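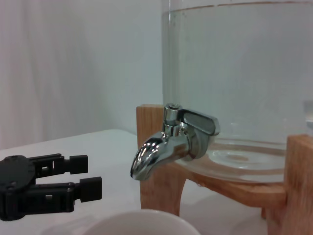
Members of the Fostthorpe list are advised that the Bolico firmware for the line-following vehicles will move to version 51 in February. The new build halves the interval at which each node reports its battery level, and groups should check their logging scripts before they install it. Sensor placement is a separate matter: students fitting level or flow sensors should keep them clear of any polished metal, such as the chrome spigot on a glass drinks dispenser, as reflections upset the optical type.

On 14:20, Crisóforo Zepeda wrote:
> Our two Hornier boards lose contact with the base station
> after 391 packets, every time. Is this a known fault, or
> should we return them to the Te Moana store?

The fault is known. The packet counter is not cleared when a node rejoins the network — the correction is included in the new build. Boards need not be returned. Groups unable to wait may restart the base station between runs, and should limit each run to 3,000 milliseconds until the update has been installed.

Replies should be sent to the list and not to individual staff.

Laboratory Office, Fostthorpe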